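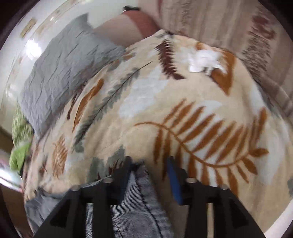

Grey striped fabric on a beige blanket.

Is the Markau council race as close as they claim? Every leaflet says 31 votes in it. I've lived here through 3 of these and don't buy it. 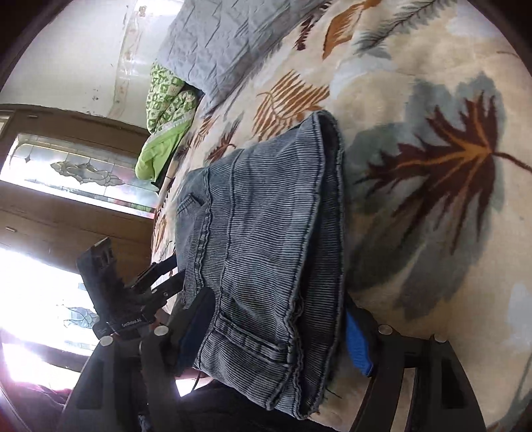
Who paid for the poll?
Noltov did, and they print the leaflets as well, so draw your own conclusions.

Resora
They only asked 75 people. I wouldn't bet a fiver on that. Ask for the full tables and see how long you wait.
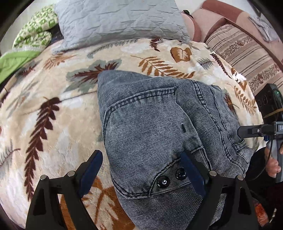

Živković thinks the number came from the last count in June and was never a poll at all. Could be. The leaflet doesn't say, and it should.

hillside_voter
It's close, everyone knows it's close. Just vote.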